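Pegboard Tips for Anyone Testing a Gripper at Home or in the Shop
By Welington Guimarães – March
6 comments | 5 shares

If you want to compare grippers, skip the foam blocks and get a pegboard! Hooks are fussy, handles are skinny, and the holes behind everything confuse a camera in ways a plain wall never will. I've been running the Basley and the Kong fingers against each other on hanging jobs, and I'm having a ball.

Start with a garden trowel. It's light and cheap, and the blade makes it swing off to one side if you grab it in the wrong spot.
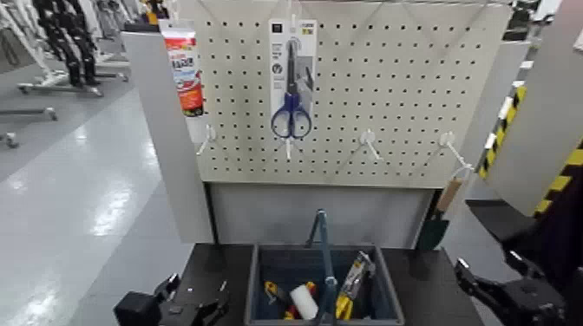
Pick up near the balance point and go slow on the last inch. With the Basley fingers I got five clean hangs out of six, and the Kong managed three, though the Kong was much nicer at digging tools out of a full bin (narrow tips, so it slides in between handles). Give each one the same starting pose or your numbers mean nothing.

Wipe the finger pads before every round. Garden tools shed grit and the grip changes more than you'd think.
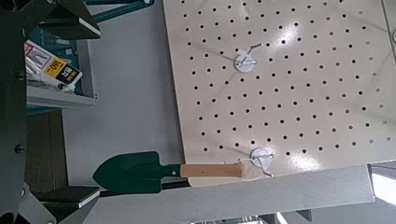 A wrist camera is worth the trouble. The head view gets you to the right hook, but the close view is what you want for lining up a thin wire. Watch for glare on glossy board – turn the lamp, or lock the exposure in Nerna before you begin. I lost almost an hour to that.

Next up is the Cevgate controller, which lets you cap the closing force per finger. Can't wait to try it on scissors in a blister pack.

Questions? Use the contact form. © Welington Guimarães. Back to top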